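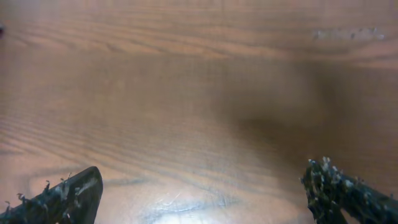

# The Long Way to a Dining Table

My aunt left me 900 pounds and a strong hint. The hint, written in biro on the back of her gas bill, was that I should buy a proper table and stop eating off my knees like a student. I was forty-four. I had been eating off my knees, or at the kitchen counter, or on one bad evening over the sink, for the whole of my adult life, and had come to think of it as a style.

So in November I set out to buy a table. I had assumed it would take an afternoon. It took until the clocks went forward, and in that time I learned more than I wanted to about glue.

The first stop was a showroom on the ring road called Juma, where the tables stand on little carpeted islands and have names. You don't ask for a six-seater in oak. You ask for the Kowalchuk, which comes in three sizes and a colour called Oat. I sat at the Kowalchuk for a while, with my hands flat on it as though waiting for a séance. A young man in a waistcoat came over and asked how I was feeling about it. I said I was feeling fine. He said people often cried.

The price of the Kowalchuk was 3,000 pounds, chairs extra. I asked what it was made of and he said "engineered heritage oak", which I wrote down so that I could look it up in the car. It took some finding. What I pieced together, sitting there with the heater on, was that part of it was oak, that this part was on the outside, and that it was thinner than the card my parking ticket was printed on.

I was outraged for the whole drive home. I rang my sister to be outraged at her as well, and she pointed out that our grandmother's sideboard, which we had both fought over and which she had won, was veneered. It had been veneered since before the war. I had spent a good part of my childhood picking at the corner where it lifted.

That's the awkward thing about veneer. We use the word as an insult, for politicians and sons-in-law, but furniture makers have been slicing good wood thin and sticking it to plainer wood for a very long time, and a lot of what sits behind ropes in stately homes was made that way. Solid wood moves. It swells in a damp summer and shrinks when the radiators come on, and a wide plank of it will cup or split if you look at it wrong. A thin sheet glued to something steady mostly stays where it's put. It also lets you take a matching run of slices from one log and lay them side by side, so that the pattern opens out like a book.

Then there is the other stuff, where the grain is a photograph. I had a bookcase like this for years, bought from Cesska in a flat box, and was perfectly happy with it until a visiting child showed me that the same knot appeared on every shelf, in the same place, looking like a startled owl. After that I couldn't see anything but owls. I gave it to a neighbour and didn't mention them.

## A man with opinions

On my sister's advice I went to see Wayne Horrocks, who repairs furniture in a unit behind the tyre place and charges by how annoyed he is. He has been at it for most of his life. His workshop smells of coffee and hot shellac, and the radio is tuned slightly to one side of a station.

I told him I wanted solid wood. He asked me why.

I said because it was honest. He put down what he was holding and looked at me with real pity.

"It's a table," he said. "It's not giving evidence."

Horrocks's view, delivered over most of a morning, is that people ask the wrong questions. They ask what a table is made of, when they should be asking what will be done to it. Will there be children? Will there be hot pans? Does anyone in the house do jigsaws, or craft, or (he lowered his voice) resin? A solid top can be sanded back and forgiven. A veneered one can be sanded once, if you're brave. A printed one can't be sanded at all, but you can wipe curry off it with a wet cloth, and he has known plenty of families who'd have been a good deal happier with one of those than with the family heirloom they were all afraid of.

He then showed me a dining table he'd been asked to rescue after its owner cleaned it with something meant for ovens. I won't describe it. He said he'd had to go for a walk.

I asked what he ate his own dinner off. A door, he said. It had been a temporary arrangement. He and his wife had put it on trestles the week they moved in, and then there had always been something on it.

## What 80 pounds will get you

By February I had been to two auctions, a house clearance and a barn. I had lain on my back under a great many tables, looking for the join, and had met other people down there doing the same. There is a small society of us. We nod.

The auctions were at Grirnden, in what used to be the cattle market, and the bidding still goes at a pace suited to sheep. On my first visit I scratched my ear and nearly became the owner of a mangle. On the second I sat on my hands until the very end, when most of the room had gone off for a bacon roll, and a table came up with no name and hardly any description. "Dining table, brown," said the auctioneer, who had plainly had enough. "Some wear. Who'll start me?"

It was mine for 80 pounds. A man with a van took it home for almost as much again.

Horrocks came to look at it, unasked, on his way back from somewhere else. He ran a thumb along the edge, crouched down, said "hm" twice and stood up again by stages. Veneer, he told me, on something he wouldn't like to put a name to, with one leg replaced by a person in a hurry. I asked if it was any good. He said it was flat.

I have now had it for a month. There's a white ring at one end from a mug of tea, and I know which mug, and who was holding it, and she has been told. The replaced leg needs a folded beer mat under it. I've had six people round it for a roast, which was one more than I had chairs for, and my sister sat on the laundry box and said the whole thing was very nice, and was that a bit lifting, there, at the corner?

It is. I've been picking at it all week.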